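Flustley mattress topper, anyone past the first year?

Conddale Community Board > Home & Sleep

pinefloor
Jun 27, 2024
Thinking about the Flustley topper, the 3 inch one. It's $189 on sale, "down from" $300. Has anyone seen it sell for $300? I've been checking since December and it's been on sale the whole time. Every review I find was written in the first week.

gayan_b
Had mine 14 months. Still comfortable. Smelled for two days, then fine. I'm 200 pounds and there's no dent.

pinefloor
No dent at all, or no dent you notice? My last one felt flat to me until I laid a yardstick across it.

gayan_b
I'm not putting a yardstick on my bed. I sleep fine.
- Gayan Bhattacharjee

tulsa_marge
Mine sagged at the hip by month five. They wanted photos, the receipt and the law tag. I'd cut the tag off. Claim denied.

gayan_b
It does say on the tag to keep it for the warranty.

tulsa_marge
It says it in type I need a magnifier for.

Lamisi Opoku
I'd be careful with the "cooling gel" part too. I bought the Singhal with gel and my husband bought the plain Iltberg for the guest room, and we swapped for a week in a heat wave. Neither of us could tell them apart at 3 in the morning. Gel cost us $60 extra.

coldfeet77
Disagree. Gel feels cooler to me every night when I get in.

Lamisi Opoku
When you get in, sure. So does a clean sheet. I'm asking about after an hour.

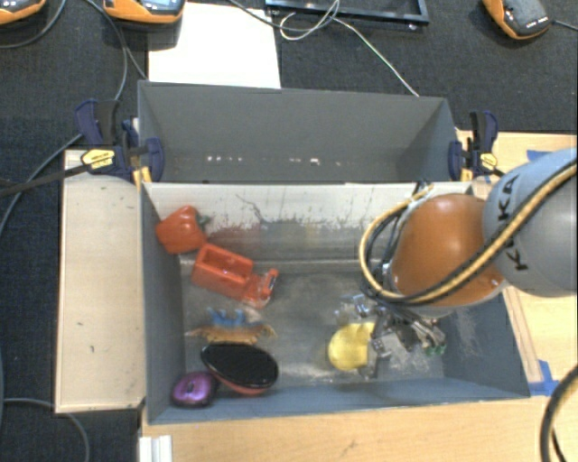
As for price, foam density is the number I'd want, and Flustley doesn't list it. I emailed and got back a paragraph about "restorative layers." Iltberg had it on the box. If a company won't tell you how much foam is in the foam, I wouldn't pay $189 for it, let alone $300.

coldfeet77
Density isn't everything. My sister's heavy one feels like wet sand.

pinefloor
Fair, but I'd still like the number. Going to look at the Iltberg this weekend. Does the cover come off to wash?

Lamisi Opoku
Zipper on three sides. Cold wash, and don't believe them about the dryer.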